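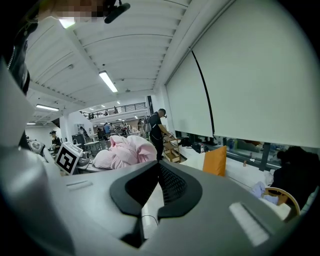
Floklow hand-held gripper kit - anyone else running one?

floklow_fan_dec
Apr 14, 2019
Okay so I've had the Floklow kit for a while now and I love this thing! You hold the gripper yourself, do the chore, and the camera on it records the whole run (no arm needed, which my back and my budget both appreciate). I've been doing laundry, mostly. Pic up top is me about to go for the pink one on the white table, tag cube off to the left. Paid $1,340 with the spare fingers. Happy to answer stuff.

Trusen
How's the tag tracking? Mine drifts if the cube gets bumped.

floklow_fan_dec
Same, a bit. I re-run the calibration after lunch and it settles down. Takes me longer to find the menu than to do it.

sonmez_k
Gonna be the grump. $1,340 for a plastic claw and a camera mount? I printed mine and all the parts came to $229. Grips fine.

floklow_fan_dec
Does yours come with the sync software though? That's what I paid for. My last homemade one lost timestamps on nearly 500 clips and I wanted to cry.

sonmez_k
Fair, my sync is a shell script and a prayer. Still wouldn't pay a grand for it.

Elo
What about soft stuff? I tried one at a friend's lab and thin fabric kept slipping out of the fingers. Towels were great.

Kwadwo Asante
We have two of them at work, 1,000 clips in, and I'm with Elo on thin fabric. Scoop from the side - don't pinch from the top. The weight bugs me more. My wrist is done after an hour.

Trusen
An hour? I get 20 minutes lol

floklow_fan_dec
Huh, mine doesn't feel heavy at all. Are you two on the old handle? They changed it in June.

Kwadwo Asante
Old handle, yeah. Do they sell the new one separately?

floklow_fan_dec
Yep, email support and ask for Declan Whiteley, he sorted mine out.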